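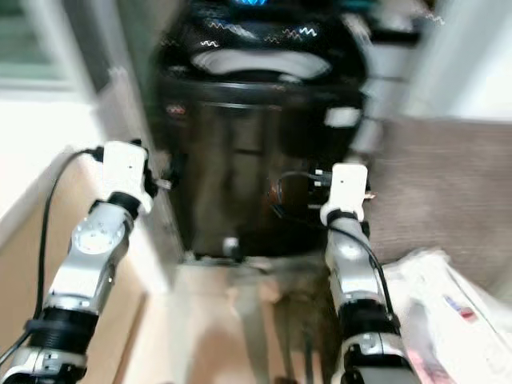 A Little Gold on the Kitchen Counter

by Sidra Khattak
01/12/2019

When my brother-in-law Adeel Soomro moved to his new apartment in Pusthorpe, he invited us to see the kitchen before he invited us to eat in it. It was a very correct kitchen. The cabinets had no handles. The counter was gray, the wall was a slightly different gray, and the toaster, which he had chosen to go with them, was the same gray as the counter. I said it was beautiful and I meant it. Then I asked where the rice cooker was, the one that my mother-in-law gave him, with the roses on it, and he opened a low cabinet and showed me. It was standing in the dark between a bucket and a bag of onions.

"It doesn't go with anything," he said.

I have been thinking about this sentence since then, and I would like to disagree with it in public.

I grew up among appliances that were decorated. The thermos had peonies. The fan had a chrome badge with a star, the radio had gold lines around the speaker, and the electric kettle had a sort of wave painted on its side that I followed with my finger until my grandmother told me I would be burned. These things were all bought by people who did not have much money and who thought about the purchase for months. If a family has saved for a machine, they want the machine to look like an occasion. I think the factories understood this very well.

The taste I learned later, when I came here to study, says the opposite. A good object is quiet. It shows its material and its purpose, and whatever is added for pleasure only is a kind of lie. I believed this for many years. I believed it so much that I peeled a sticker of a bluebird from my own blender, and there remained a sticky place in the shape of a bluebird, where the dust collected very faithfully until the blender died.

Consider the black appliance at the top of this page. It is shiny and round and plain enough to be put in a modern kitchen, and yet somebody gave it a band of small zigzag lines in white and gold, and a pale oval below. The zigzag does not do any work. But a person sat at a table and decided how small the zigzags should be, and that the gold should have some white near it. I find that I like this person.

My friend Kobe Michiels does not like this person. Kobe repairs small appliances in the back of the Tradbridge hardware store, and he has the opinions of someone who has wiped a lot of grease from a lot of plastic. He told me that decoration is where a cheap machine spends its money. A manufacturer who saves a little on the thermostat will spend it on a golden stripe, he said, because the customer can see the stripe in the store and cannot see the thermostat. I asked him if plain machines have better thermostats. He thought for a while and said no, they have a better box.

I think his answer is important. We speak as if plainness were the absence of style, as if it is what remains when the vanity has been taken off. But the plain toaster of my brother-in-law was also designed to be seen in the store. Its gray was chosen by somebody too. He paid 160 dollars for it, and next to it on the shelf, he told me with some pride, was one that cost 55 and toasted the same bread. The rest he paid for quietness. He is free to do so, but then he should not tell me that the roses are the vain ones.

The case against gloss

I want to be fair to the other side, and the strongest argument they have is not about beauty. It is about cleaning.

A glossy black surface is hard to live with. It shows the fingerprint, and it shows also the cloth that was used to remove the fingerprint. In my kitchen we have a black microwave oven, and on winter mornings in January, when the sun comes low through the window over the sink, it looks as if it has been touched by every person in our town. I have tried vinegar and water. I have tried a cloth for eyeglasses, which works nicely on eyeglasses. My husband suggested that I should clean it in the evening, when it cannot be seen, and I must admit that this is the method we use now.

Printed decoration has its own weakness. The gold goes first. It goes at the places where the hand goes, around the lid and near the button, so that after some years you can read from the missing parts how the family held the thing. White survives longer but becomes yellow. And any pattern with a raised edge will hold flour. Aqeel Jatoi, who lives under us and who bakes for the whole building, cleans the border of his mixing stand with a toothpick. He doesn't complain about it, but I have seen the toothpick.

So I accept that a decorated machine asks something from you. I only doubt that this is a reason against it. The things in our house that we clean with the most care are the things we are proud of, and I am not sure which of the two comes first.

What a counter is for

There is a second argument, and it is the one Adeel was really making. He wants a counter where the eye can rest. He works all day with many small figures on a screen, and in the evening he does not want roses.

I understand this. But I notice that people who want their eye to rest very often put the appliances into cabinets, and then the appliances are not used, and then they are given away. It happened to Adeel's rice cooker almost completely. He told me he was making rice in a pan now. The rice was not good! He knew it was not good. The cooker was behind a door, under his knees, behind the bucket, and on an ordinary evening this distance is enough.

An appliance that stays on the counter is part of the room, the same as a lamp or a clock. It is seen in the morning by people who are not fully awake. In our apartment the kitchen is the room where my children do homework and where guests sit although we have a sofa. Whatever stands on our counter is looked at for hours by persons who are not cooking anything. I would like them to have something to look at. My older son, when he was learning to count, used the flowers on our old tea tray, and he still believes that there is one flower fewer than there is.

I also think that a small decoration makes an object easier to love when it is old. We have a kettle, a Pletach, bought by my father in the year before I was married. It has a band of leaves around the middle. If it had been a smooth steel kettle I would have replaced it when the lid became loose, because a smooth steel kettle looks sad when it is scratched, and there are many others exactly like it. This one I took to Kobe. He charged me 15 dollars and said something about the leaves, and I have boiled water in it every day since.

I do not ask that everything should have gold on it. I have been in the Chávez showroom, where there was a refrigerator with a painted waterfall on both doors, and I stood in front of it and felt tired. A border is enough, or one oval, one line which goes around and meets itself. The decorated objects that I like are mostly plain, and then in one place somebody has permitted himself a little.

My friend Zeeshan Bangash read this essay before I sent it and wrote in the margin that I am only defending my childhood. It may be so. But I think that Adeel is also defending something, some magazine kitchen he saw when he was nineteen and sharing a hot plate with four other students, and I don't know why his nineteen should be more serious than my six.

Last month we ate at his apartment for the first time. The counter was still gray and the toaster was still gray. The rice cooker was next to the sink with its lid open and its roses toward the wall. I turned it around when I went to get water, and when I left it had not been turned back.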